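Sorting out my grandmother's crockery

5 Jul 2020

I have been putting this off since my grandmother's house was cleared. There were four tea chests in our spare room and I had only ever opened one of them, to get at the kettle. Last month I finally did the rest, and a few people have asked how I went about it, so I am writing it down.

Where it all came from

She bought most of her plates between getting married and moving to Bendar Road, and hardly any after that. She didn't buy sets. She bought what the market had, which meant odd plates, saucers without cups and a lot of seconds. The stall was run by a family called Elline and she always spoke of it as if it were a department store. "That's an Elline," she would say about a gravy boat with a wonky handle.

The everyday things lived on a rack by the sink. The better things were in the front room cabinet and came out at Christmas, at funerals and for the man from the insurance.

Opening the chests

I did it on the floor with an old duvet spread out. Everything had been wrapped in newspaper and the ink had come off on the white pieces. Warm water with washing-up liquid got rid of nearly all of it. For brown tea stains inside the cups I used bicarbonate of soda made into a paste, left for 20 minutes. Don't use bleach on anything with fine cracks in the glaze, as it gets in underneath and can lift it.

Anything with gold on it I washed on its own with a soft cloth. I lost a bit of gilding from one saucer before I learned that.

By the end of the second evening I had three heaps: keep, give away, and broken. The broken heap was smaller than I had feared – mostly lids.

Asking about marks

I know nothing about pottery marks, so I took some of it to Hülya Aydoğan, who used to have the shop next to Sosham station and still does valuations from home. She turned everything over before she looked at the front. Most of it was worth very little. One jug had 874 painted on the base and I had hopes for that, but she said it was probably a pattern number and the jug was ordinary. She did like the tureen. I am keeping it anyway.

Her advice was to stop thinking about what things might fetch and choose by whether I would put food on them.

Plates with a coloured rim

I have ended up liking these best. A dark red edge makes plain food look better, and if there are flowers in the middle you get to them as you finish. As a child I always ate towards the pattern.

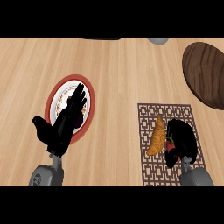
What went where

My cousin Naveed Virk took the dinner plates, as he has the bigger family and they will get used. The spare saucers went to the hall on Mengal Street for their teas. I kept the tureen, the jug, the gravy boat and enough side plates for the two of us and visitors.

They are stacked with kitchen paper between them, which stops the foot of one plate scratching the next. The cups are on hooks. I still have one chest to get rid of, if anybody local wants it. It is sound but the lid has gone.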